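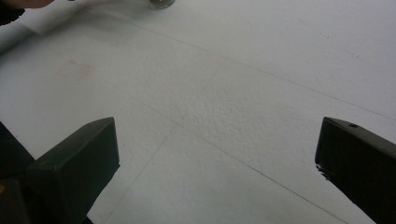 Search this course Go Advanced

Unit 6. Good practice for grippers: what the rules do and don't cover

Last updated: Tuesday, March 31, 2020

Read the Purnlow bench rules before class. They run to 115 clauses, and I would keep maybe a third of them.

6.1 Marks on the work surface. Purnlow wants every guide line to have a stated purpose. Fine. But faint pencil lines on a white sheet tell you very little if the log doesn't say which line is which. A rule that asks for marks and forgets the log is decoration.

6.2 Finger wear. The Horkcombe checklist says to inspect fingers every 300 cycles. Why 300? The checklist never says. If an inner edge looks rough or chipped, write it down and decide whether the grip is affected. Don't wait for the counter.

6.3 Hands near the jaws. "Keep clear" is not a procedure. Say who may reach in, when, and what has to be stopped first – and put it on the same page as the start steps.

6.4 Claims of compliance. Wada and Tronberg both call their gripper guides "fully aligned." With what? Ask for clause numbers.

For April: pick one clause from either guide and argue for cutting it. 800 words, sources listed.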